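Who Gets Paid When the Print Sells Again

When Nithin Ramasamy sold his first edition of still-life photographs, he asked 200 dollars a print. Six years later one of them changed hands at Purves, a small auction house, for almost 31 times that. His share was zero.

Resale royalties are an old argument in the art trade. Painters and photographers want a cut of later sales, and dealers say the paperwork scares off buyers. Mavero, a gallery that handles mostly prints, now writes a five percent share into its own sales contracts. It has signed 289 artists on those terms since January.
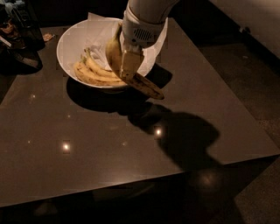 What the contract says

The buyer agrees to tell the gallery about any resale over 500 dollars and to pass the same duty on to the next owner. The second part is the weak one. A contract binds the people who sign it, and the third or fourth owner may never see it.

Ramasamy signed anyway. His new series, Huvuvum, goes on sale this fall with the clause printed on the back of every certificate – in type large enough to read without glasses. Purves has not said if it will honor it.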